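4.2 Open day table, set-up for the tape grid demo (Unent arm)

Rev. May 16, 2018. Replaces the sheet from September.

1. Wipe table. Dry cloth only.
2. Lay the blue tape. Press down hard where strips cross, edges lift.
3. Power on, wait for the green lamp on the controller. Load program 64.
4. Set speed to 13 percent. Visitors lean in. Do not go higher.
5. Home the arm. Hands off the table untill it stops.
6. One red cube in the middle of its cell, green one next door, other side of the tape.
7. Open fingers all the way, bring arm down over red. Check there's a finger each side before you let a visitor press START.

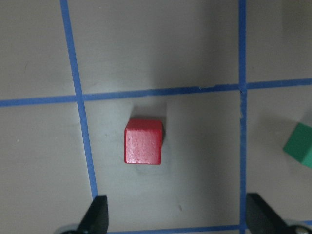
Dinesh Awasthi adds that the visitor should get to choose the cell the cube goes to, the kids at Kiltudero lost interest fast when staff picked it for them.

NOTE: Program takes whole cells only. A cube on tape gets skipped.

CAUTION: Red stop button stays with staff, 2 people at the table at all times. After a stop go back to step 5, not step 7.

Spare tape and cubes in teh Yadav case, bottom tray.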